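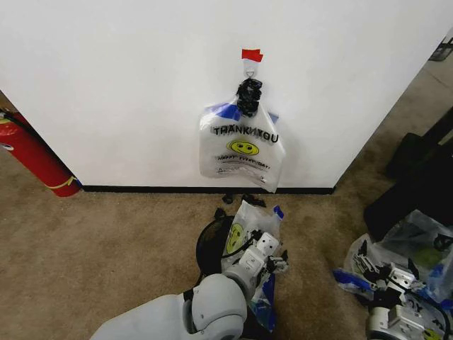 4.2 Comparison of the two grippers on the bag task

Figure 3. Head camera view in the bag task. One bag hangs from the hook on the wall, and each gripper is holding or touching another bag.

In this section we report the comparison between the two grippers, which we call Flallon and Trundow after the names of their designs. Both were mounted on the same pair of arms, and the controller was not changed between them except for the opening width and the closing force limit. The teleoperation interface was Wullinen in all trials, so the differences below should come mainly from the fingers.

The task is to take a thin plastic shopping bag, open its mouth and put its handles over a small metal hook on the wall. We selected this task after the rigid objects of Section 4.1 gave almost the same result for both grippers. A shopping bag has no fixed shape, it sticks to itself, and its handles fold easily under the fingers. Each bag in our set has blue parts on its edges, which we found useful for the operator, as white plastic against a white wall (Figure 3) has very little contrast in the camera image.

We collected 400 trials, divided equally between the two grippers. A trial was counted as a success if the bag stayed on the hook after both grippers were released and moved back. A trial was stopped if the bag was torn, or if the operator lost the bag 6 times. We did not permit the operator to pull the bag against the carpet to open it, although this was sometimes tempting and would be faster.

The main difference appeared in the first grasp. Trundow has wider fingertips and holds a larger area of the film, so the bag was seldom dropped. However, the wide tip often took both layers of the bag together, and then the second gripper could not find the opening. Flallon takes a smaller piece of film and separates the layers more often, but the operator must approach more slowly. When the approach was too fast, the film moved away with the air from the hand and the fingers closed on nothing.

The second difference concerns release. With both designs the film can enter the gap between the finger and the housing. We call this case entanglement and count it separately from a drop. It was more common with Flallon, whose finger joints are more open. In most of these trials the bag came free when the wrist was turned back and forth by 12 degrees, and we later added this motion to the controller as a single command. We did not repeat the earlier trials with the new command, therefore the entanglement results should be read as an upper limit.

The camera also had an influence that we did not expect. From the head, the forearm can hide the hook during the last part of the reach, and the operator then had to move the arm aside and try again. The Lui wrist camera reduced this problem for Trundow, but for Flallon the bag itself covered the lens in many trials. We return to the camera position in Section 5, where the same bags are used with learned policies.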